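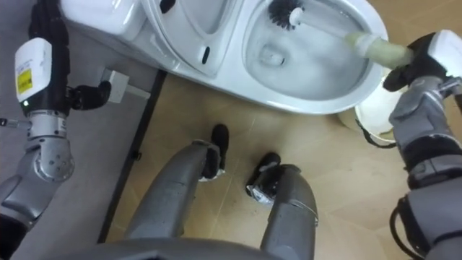

4.2 Remote control as a source of household demonstrations

The claim that a robot can be taught housework by having a person steer it through the job a few times has become so common that it is rarely argued for. We take it less seriously than most. Our complaint concerns the word "demonstration." When a person shows another person how to scrub a toilet, a great deal of what is passed on is pressure, and the learner can ask for more of it. A recording of arm positions and head-camera views carries very little of that, and what it does carry has been shaped by the skill of the operator with the controls.

The Rustholm protocol, which we follow here with small changes, asks the operator to complete a whole chore without a break: take the brush from its holder, scrub inside the bowl, and put the brush back. Two operators recorded 74 runs under this protocol. Both had 15 hours of practice on the same control setup before any run was kept. We mention the practice because papers in this area often leave it out, and it changes the meaning of any statement about how cheap the data is. A household that wanted to teach its own robot a new chore would have to pay that cost first.

We looked at the runs in parts, beginning with the pickup. This is the part that reviewers of an earlier draft called easy. The handle stands at a slant, the holder is light, and the hand has to close on the handle without dragging the cup along with it. Our operators tended to slow down a great deal at this point, and a policy trained on their runs slows down too. In the Grorkudau report the same habit is described as "careful behavior" by the learned policy. We doubt that reading. The robot copies the pause along with everything else, and nothing in the data tells it which pauses were needed – an operator waiting for a better view and an operator changing grip on the controls look the same in the log.
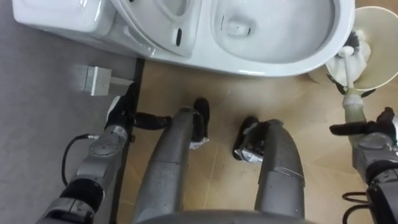

Figure 4. Brush pickup. The bristle head is still inside the rim of the holder, and the right gripper is at the handle.

The scrubbing part raises a different problem. Success was scored by the operator at the end of each run, as in most earlier work, with a simple yes or no. The score says that the brush went in, moved against the bowl, and came out. It doesn't say whether anything got clean. We tried to add a second score for cleaning, using a washable marker line drawn under the rim, and gave up after the first day in January when our two scorers could not agree on what counted as a partly removed line. Readers should therefore take "success" in this section to mean that the motion was finished. We suspect the same is true of several published results where the word is used more freely.

Contact is where the recordings are thinnest. The operator sees the bristle head against the porcelain and must guess how hard it is pressing. In the Gustel controller, which we used for all runs, the arm gives way when pushed, so a large range of commands ends in nearly the same picture.

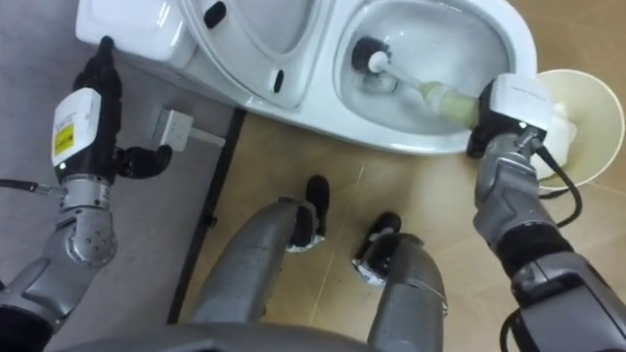
A policy that learns from images and joint angles has no good way to sort these commands out, and in our tests it settled on something near their average. That was enough to keep the brush on the wall of the bowl, and too little to keep it there through a full sweep under the rim.

Barrientos, the larger of the two public sets we compared against, reports better numbers on a similar chore. We could not repeat them. Part of the gap may come from the bowl shape, and part from their choice to drop runs in which the operator regrasped the handle. We kept those runs. Regrasping is a normal part of using a brush, and a data set without it describes a chore that people don't do. Section 4.3 gives the results with and without these runs for anyone who prefers the other rule.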